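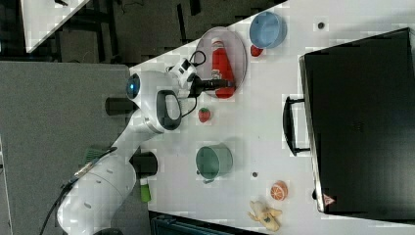

Chez nous, la dînette finit en vrac au fond d'un panier et plus personne n'y joue, m'écrit une lectrice du blog Levivum. Par où recommencer ?

Par la table ! J'adore ce moment où l'on sort tout, où l'on étale tout, et où l'on retrouve la fraise qu'on croyait perdue. Comptez 70 minutes la première fois, beaucoup moins ensuite.

Ce qu'il vous faut
Une table claire et bien dégagée (les couleurs ressortent, c'est un bonheur)
Les aliments à jouer : fraise, banane, demi-orange
Une assiette ovale, un bol bleu clair, un pot vert
Une bouteille de ketchup
Une passoire en plastique

1. Tout poser, sans trier
Écartez les pièces les unes des autres pour que chacune se voie du premier coup d'œil. Le pot peut rester couché, le ketchup aussi.

2. Choisir l'assiette du jour
C'est elle qui lance l'histoire. Une assiette ovale appelle un grand plat à partager, une ronde plutôt un goûter. Posez-y une seule chose pour commencer – le ketchup marche à tous les coups, allez savoir pourquoi.

3. Répartir les fruits
La fraise près de l'assiette, la banane et l'orange plus loin, pour qu'il faille aller les chercher. Avec les petits de 2 ans, je m'arrête là. À partir de 4 ans, on peut passer une commande : « une salade de fruits dans le bol bleu, s'il vous plaît ! »

4. Installer le coin lavage
Mettez la passoire d'un côté de la table et laissez le milieu libre pour le service. On y rince les fruits pour de faux, on secoue, on égoutte, on recommence (longtemps, très longtemps).

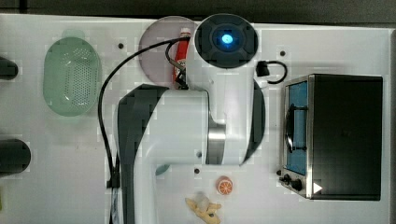 La passoire vert pâle à gauche, l'assiette ronde et le tube rouge au milieu.

5. Ranger par contenants
Les fruits dans la passoire, la passoire dans la caisse, les assiettes à plat dessous. La mienne est une Korkitz 403, un modèle assez large pour que rien ne se coince. Le bol et le pot se glissent dans les coins.

Variante pour avril : remplacez la salade de fruits par un pique-nique et étendez un torchon sous l'assiette.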